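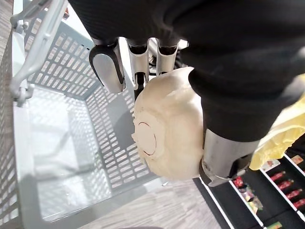
A round cream-colored bun held in a robot hand with a black knit sleeve.

Wedero: cleaned rent rolls for small commercial property loans

5 min read
Last updated: April

Welcome, and thank you for stopping by. Wedero is a collection of rent rolls from small office, retail and mixed-use buildings, cleaned up and put into one common layout so that people who work on property loans can practice on them, test their spreadsheets against them, or train a new analyst without handing over a live deal. It grew out of a folder I kept for myself while I was underwriting loans at Cludau, and it still has some of the character of that folder, for better and for worse.

If you have never had to read a rent roll, it is the list a building owner gives a lender showing who rents what, how big the space is, what they pay, and when the lease runs out. It sounds like the simplest document in the whole loan package. Then you open one and find the parking income typed into the square footage column, a tenant listed under the name of the previous tenant, and a note in the margin that says "see Bob." I have a real fondness for these things, but they do eat an afternoon.

What you get

The main file is rentroll_clean.csv, with one row per leased or vacant space. Next to it is rentroll_raw.csv, which has the same spaces the way the owner typed them, apart from the names, which I took out. Please do look at the raw file! I know the clean one is more pleasant, but the raw one is where you learn something, and if you are testing an import tool it is the only one worth your time.

There is also buildings.csv, with one row per building, and notes.txt, where I wrote down anything that struck me as odd while I was working through a roll. The notes are uneven. Some buildings have a long paragraph and some have nothing, mostly depending on how much coffee was left when I got to them.

The columns in rentroll_clean.csv

building_id - matches the same column in buildings.csv.

suite - the space as the owner labels it. I left these alone, so you will see "2", "Suite 2" and "2nd fl rear" in the same building now and then.

use - office, retail, storage, residential, parking, or other. Rooftop antennas are under other.

sq_ft - rentable square feet. Blank where the owner gave none. I never filled one in from a floor plan.

base_rent_month - base rent in dollars per month. If the owner gave it by the year I divided by twelve. If the owner gave it per square foot I multiplied it out, and rent_basis will tell you so.

rent_basis - month, year or psf, meaning how the figure was given to me in the first place.

recoveries_month - what the tenant pays back toward taxes, insurance and upkeep. This one is messy, so see the section further down before you lean on it.

lease_type - gross, modified gross, or net. I used the owner's own word where there was one.

start_month and end_month - month and year, no day. A month-to-month tenancy has a blank end_month and a y in the mtm column.

mtm - y or n.

option_years - the length of the first renewal option only. Later options went into notes.txt if I remembered to copy them over.

vacant - y or n. A space that is leased but where the tenant has gone dark and is still paying rent is marked n, with a note.

Where it came from

The rolls were given to me by owners and brokers who were happy to have them reused once the names were gone. The largest share came through Enriquez, a brokerage that looks after a lot of neighborhood retail, and a good part of the office buildings came from clients of Drekau. I asked each time, in writing, and if the answer was slow or halfhearted I left the building out. A few owners later changed their minds, and those buildings have been pulled from the current files. If you are holding an older copy, I would be grateful if you swapped it for this one.

How names were removed

Tenant names were swapped for a plain label such as "dental office" or "shoe repair". Street addresses are gone completely. What remains is a broad region (coast, inland, mountain) and a rough size band for the town. Rents were moved up or down by a small factor that is the same for every space in a building, so the spaces still stand in proper relation to each other. The upshot is that you can study how one tenant's rent compares to its neighbor's, but please don't quote any of these rents as what the market is paying. They aren't that, and an appraiser will be cross with you.

Lease dates were shifted too, by a whole number of months per building, so rollover still bunches up the way it did in real life.

I did the removal by hand and then did it again with fresh eyes. If you recognize a building anyway, write to me quietly and I will take it down first and ask questions later.

About those recoveries

I promised a word on this. Owners report recoveries in every way you can imagine. Some give an estimate for the year, some give what they collected last year, and some lump it in with the rent and leave you to work it out from the lease. Where I had the lease, I split it. Where I didn't, I left recoveries_month blank and put "lumped" in the note for that row. A blank does not mean zero. A zero means the owner told me the tenant pays nothing.

I have seen this trip up very good people. If your model turns blanks into zeros on import, your net income for the retail buildings will come out too low and the debt coverage will look frightening.

Things people have used it for

Training is the big one. At Cludau we would give a new analyst a raw roll on the first morning, ask for a clean one by 4 p.m., and sit down together to compare it with mine. I was wrong more often than I would like, and several corrections in the current files came from those sessions.

It has also been handy for checking spreadsheet templates, especially the part that works out how much rent rolls over during the loan term. Building 19 is a good one for that. Most of its leases end in the same year, and any template that averages things out too politely will miss it. Building 7 is the one I suggest for mixed use, with apartments over shops and one tenant who rents on both floors under a single lease.

Things it is not good for

It is small, and it leans heavily toward older, modest buildings with local owners. There are no hotels, no hospitals, no big malls, and hardly any warehouses. I would not use it to set rents, price a loan, or make a claim about vacancy in any region. I also would not use it to judge how owners in general keep their books, as the ones who said yes to me were by and large the tidy and generous sort.

Residential tenants are in there only as unit type and rent. Please don't try to work out who they are.

Known problems

- In a handful of rows start_month falls after end_month. It was that way on the owner's roll, and I couldn't find out which one was right.
- Building 5 lists its basement storage twice, once as a space of its own and once inside the ground floor tenant's footage. Don't add them up.
- The use column says "other" for some spaces that are plainly retail. I am working through them.
- Some notes refer to a lease exhibit that isn't included. Sorry about that, I wrote them for myself.

Getting started

Open buildings.csv first and pick one building that sounds like something you have walked past. Filter the raw file to that building, clean it yourself, and only then look at my version. If ours differ, read the note, and if the note doesn't settle it, tell me. The files are plain comma-separated text and will open in any spreadsheet program, though watch out for suite labels like "1-2", which some programs like to turn into dates.

Terms of use

Free to use for teaching, testing and your own work, paid or not. Please don't resell the files, and please keep this page with them if you pass them along, so the next person knows about the blanks.

Corrections and questions

Send them to Shiela Talavera through the contact form on this site. It helps a great deal if you include the building_id and the suite exactly as it is written. I read everything, usually in the evening, and I do try to answer, though around quarter end I get slow. New rolls are always welcome as well - the untidier the better, as long as the owner has said yes.

This site uses cookies to remember your settings and to see which pages are read. Accept | Manage choices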